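Workshop notebook, October. Hum on the Althorpe, continued

Second evening on Thitima's Althorpe amp. It still hums. Swapped the mains lead for a known good one and it hums in exactly the same key, so that's one theory gone and one lead to put away.

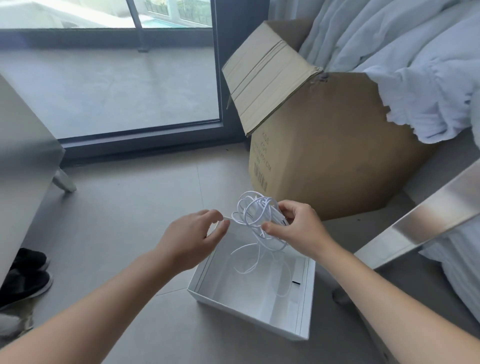

Villads thinks it's the smoothing capacitors. Villads thinks everything is the smoothing capacitors, and has been right often enough to be unbearable. Measured ripple on the main supply anyway: 22 mV at idle, a bit high for my taste but hardly enough to make the racket we're getting. Left them in for now.

Things that make no difference: volume at zero, tone controls in any position, swearing. Pulling the preamp valve kills it completely, so it's getting in at or before the first stage. Should have done that yesterday, before I had the whole power supply out on the bench.

Input socket next. Somebody has been here before me. The screen of the input wire is earthed at both ends, once at the socket and again at the far end of the board, with a blob of solder you could moor a boat to. Lifted the far end and the hum dropped by more than half. Asger came in to ask whether I'd switched it off.

What's left is a fainter buzz that changes when I move the heater wires, which run alongside the input for no reason I can find. Twisted them properly and pushed them down into the corner of the chassis. Better. Will redo them in fresh wire if there's any left on the reel – Steinar had it last, so there may not be.

Also found a 20k resistor reading 800 ohms out. Within tolerance, left alone. The Zorko meter needs a battery and is not to be believed about anything after tea.

To do:
Heater wiring, both valves
Clean input socket, it crackles
Ask Thitima who worked on it last (tactfully)
Order caps so Villads will stop

Ran it for 2 hours with the cover off. Transformer warm, no smell.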